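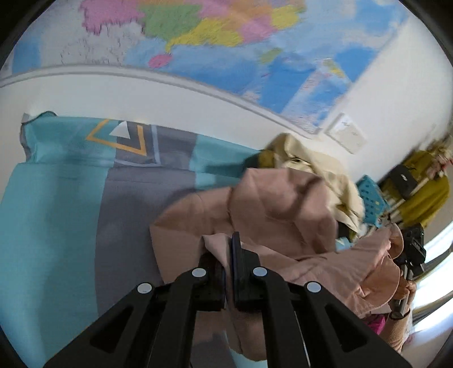 Dekard will buy 20 more hand-held gripper tools for its household handling work, the company said in a planning note sent to its partners on May 29, 2020. The order is the largest single item in its equipment budget for the coming year and will bring the number of tools it owns to 49. Most of them will go to people working in ordinary homes, where the tasks are things like picking up, sorting and folding clothes. A crumpled pink garment pinched between two black fingers over a bed, with more clothing bunched up behind it, is the sort of load the new tools have to cope with, and the note says soft goods of that kind were given more weight in the buying decision than boxes, cups or other rigid items.

The tools will come from Romley, which also supplied most of the ones now in use. Dekard asked for bids in March and received them from Romley and from Aksoy. A third company, Rarkero, bid only for the service contract.

Both tools in the running have two fingers and are worked by hand. The Romley model is the heavier of the two and costs more to buy. Aksoy offered a lower unit price and a longer warranty on the body of the tool, but charged separately for replacement fingertips and for the small parts at the joints. Dekard said those parts wear fastest when a tool is used on fabric all day, and that once a normal year of replacements was added in, the two offers came out close together.

What settled it was stock on hand. Dekard already keeps Romley fingertips, screws and pivot parts on its shelves, and its staff know how to fit them. Bringing in a second model would have meant a second set of spares, a second set of instructions and another round of training for people who work out of their own homes and can't easily come in for a day.

The order is split into 2 deliveries. The first covers the tools that are needed right away, mostly to replace units that have been out for repair more than once. The second will be released only if the first passes a check on arrival. Each tool will be opened and closed under load, used to lift a shirt and a towel from a flat surface, and then looked over for play in the joints. Any unit that fails goes back at Romley's cost.

Tools being replaced won't be thrown out. The ones that still close properly will be kept as loaners, and the others will be taken apart for their arms and covers.

Dekard also set aside money for spares. In past years it bought fingertips as they ran out, which left some users waiting while a part was shipped. Under the new plan, every tool goes out with a packet containing 6 replacement fingertips and the driver needed to change them. Users will be asked to send back worn fingertips so the company can see how they are wearing. Buttons, zippers and heavy seams are suspected of doing most of the damage – a set of fingertips used on knitwear and bedding tends to look much better than one used on jeans.

Rarkero will handle service. Its contract covers cleaning, joint adjustment and the replacement of bent linkages, at a flat price per visit to the bench. Shipping is extra and will be paid by Dekard. The contract can be ended by either side after the first year. Until now, repairs were done by whoever was free, and the company said it had no good record of what that cost in staff time.

Some requests did not make it into the budget. Users had asked for stands to hold a tool between jobs, and for a padded carrying case. The stands were turned down for now. A simpler case with a cloth lining was approved, but only for people who move their tools between homes. A request for a smaller grip, for users who find the present handle too wide, has been passed on to Romley. The supplier has not said whether it will make one.

The plan also changes how new sites are approved. Before a tool is shipped, the user will fill in a one-page form saying which room will be used, what kinds of items are on hand and how many people will be working at the same time. Bedrooms are the most common choice for clothing work, as a bed gives a wide, soft surface at a workable height and the clothes are usually close by. A kitchen table or a cleared floor is also allowed. Dekard said it would not pay for furniture, lighting or storage at any site, and that it does not want rooms rearranged for the work.

Where two people are working in one room, both tools now have to be listed on the same form. In the past they were sometimes booked separately, and the company ended up counting one site as two when it planned its spares.

Costs beyond the purchase price were the main worry when the plan was drawn up. Earlier budgets covered the tools and little else, and the overruns came from shipping, batteries and parts. This one has separate lines for each, and a small reserve that can be moved between them. Money left in the reserve at the end of the year will go toward the next round of fingertips. It can't be used to buy additional tools.

Aksoy has been told it may bid again. Dekard plans to borrow a few of its tools for a side-by-side trial on folded and unfolded laundry before the next large order is placed, with the same users trying both. The trial has no start date. Results will be shared with both suppliers, and the list of garments used will be sent to them ahead of time.

Users who already have a tool do not need to do anything at this stage. Those due for a replacement will get a message with a shipping label for the old unit, and should hold on to it until the new one has arrived and been tested. Requests for spare fingertips can still be made in the usual way until the new packets are ready.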